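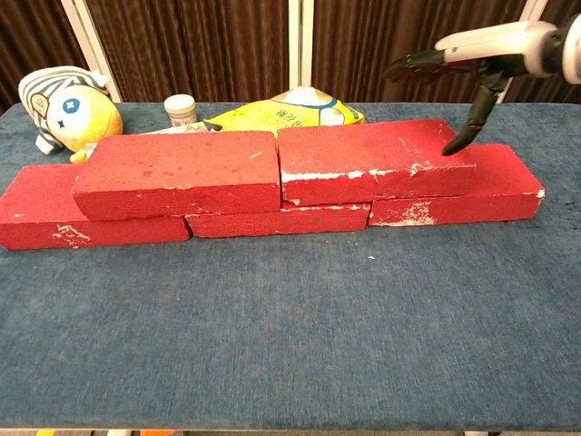 Hi all, and sorry for the slow answer to Rok's message, which I'm quoting at the bottom so the newer people can follow along. I've been collecting demonstrations for the stacking policy more or less full time this month, so I have opinions! The brick task is the one I'd point everybody to first, because it's the one where we learned the most about what makes an example worth keeping. We build a short wall in running bond, three bricks in the bottom course and two on top, each upper brick sitting across a joint. The bricks are painted red and rough as anything, with white chips where the paint has come away, and we leave all that alone. I was asked twice whether we should repaint them. Please don't. If the policy only ever sees five perfect red blocks it will fall over the first time a corner gets knocked off, and corners get knocked off daily.

Okay, Rok's questions, in the order he asked them.

How many episodes. The brick set stands at 891 as of last night. The target we agreed on with Stotent is 2000, split over all the tabletop tasks, so the bricks already have more than their share and I'd be happy to see people move over to the cup and cloth tasks. That said, I would not throw any of the brick ones away just to make the totals look even. Getsemaní tried training on a trimmed set where every task had the same count and the brick results got noticeably worse while nothing else got better. She can give you the curves, I only remember the shape of them (sad).

What counts as a failed episode. This is where I think we've been sloppy, me included. Up to now the rule has been "if the brick ends up in the right place, keep it." I'd like us to change that. If you bumped a neighbor on the way down and then nudged it back, the final wall looks great but you've just taught the thing that bumping and nudging is how walls get built. Mark it as a recovery and keep it in the separate folder. Recoveries are useful, we want them, we just want to know which ones they are. A plain drop, where the brick slides out of the fingers and lands wherever it likes, is a fail and goes in the fail folder with a one-line note. Don't delete it. Hnat deleted a whole afternoon of drops once and we ended up having to drop bricks on purpose to get them back, and purposeful drops look nothing like real ones.

Clutter behind the work area. Yes, keep it, and yes, swap it between sessions. Plush toys, jars, crumpled bags, whatever is lying around the lab, so long as it stays at the back of the table and out of reach of the fingers. I swap mine every 30 episodes. Before we did that, we had a checkpoint that was quite happy until someone took the yellow toy home for a weekend, and then it went looking for bricks in all sorts of odd places. Same goes for lighting. If you always record at the same hour you'll get a policy that works at that hour.

The release at the end. I think this is the part most people rush. When you let go of a top brick, open the fingers all the way, wait a beat, then pull back away from the wall before you go anywhere else. Those rough faces catch. If you start moving sideways while a fingertip is still near the edge you'll drag the brick out of line, maybe only by a few millimeters, but the next one goes on top of that mistake. A good chunk of my early episodes end with the arm zooming off the instant the fingers open, and you can see the policy copying it. It's a little embarrassing to watch your own impatience played back to you by a machine – and at full speed, too.

Operator variety. We have 8 people signed up, which sounds like a lot, but three of them did nearly all of the bricks. Kazuhiro approaches from high up and comes straight down. I come in low and from the right. Put both in one set without labels and the early checkpoints split the difference, and halfway between us is a path that runs into the wall. So fill in the operator field, even if it's boring, even if you only did two episodes before lunch. If you really can't remember who was on the arm, put "unknown", don't guess.

One more thing that Rok didn't ask. The Andetti recorder stamps the start of the episode when you press the pedal, and the Clonow one stamps it when the arm first moves. If you switch between them, say so in the notes. I lost most of a day to that and would like to be the last one who does.

If anybody wants to sit in on a session before starting their own, I'm in the Arriaga room most mornings and glad of the company. Bring a toy for the back of the table.

Cheers,
Boglárka

On April 30, 2019, Rok Begović wrote:
> Hello everyone,
>
> I am setting up our second station and would like to match what
> you are doing before I record anything I have to throw out.
>
> How many brick episodes do we have, and how many are still
> wanted? What do you count as a failure? Should the back of the
> table be cleared, or is it fine with things standing on it? My
> bricks tend to shift when I let go of them, is there a trick to
> it? And does it matter if the same person records everything? It
> would mostly be me until June.
>
> I have the bricks and the table already. The arm is mounted but
> I have not calibrated the wrist yet, so there is still time to
> change my mind about pretty much anything.
>
> Thanks,
> Rok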